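Ticket 2364: Court and crime feed publishing retracted versions of stories
Opened: 14/05/2019
Reporter: Svenja Koller, night desk
Component: Ordale ingest, Prilasico front end
Priority: 2
Status: Resolved, monitoring

Summary
Police and court stories corrected on the desk revert to the earlier text on the public site. The desk copy in Bastisel is right. The site copy is not. First noticed on a homicide brief where the age of the accused had been corrected and a suppressed name removed. The name came back on the public page after the next scheduled sync.

Steps to reproduce
Publish a story tagged "courts". Edit the body, save as a correction, republish. Wait for the Ordale sync. Load the page logged out.

Expected: corrected text, correction line at foot.
Actual: original text, correction line at foot.

Log
Cache purge on Prilasico for the affected URL. Correct text showed, then reverted at the following sync. Not a cache fault.

Compared revision IDs. Bastisel sends revision 6, Ordale stores revision 6, Prilasico requests revision 1. The front end was reading the legal-hold pointer, which is set at first publication and never moved.
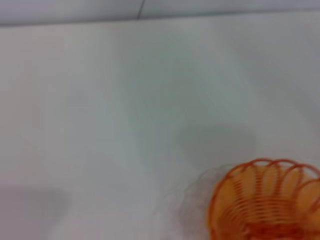 Checked other sections. Sport and council stories carry no legal-hold pointer and update normally. The fault is confined to items tagged "courts", "police" or "inquest".

Ran a query over the archive: 3918 items carry the pointer, 123 of those have a later revision. All 123 were serving the old text. List sent to Svenja for a legal check before any bulk change.

Svenja replied that the suppressed name must come down at once and the rest could wait for the fix. Unpublished that item by hand.

Fix
Patched the Bang connector so that a correction moves the pointer to the current revision. Reindexed the 123 items. Spot checks on the homicide brief and two inquest reports show the corrected text after three syncs.

Outstanding
The emailed digest still builds its summaries from the first revision — separate ticket to be raised. Pointer behaviour on stories under a court order needs a written rule from the desk. The unpublished item stays down until Svenja authorises its return.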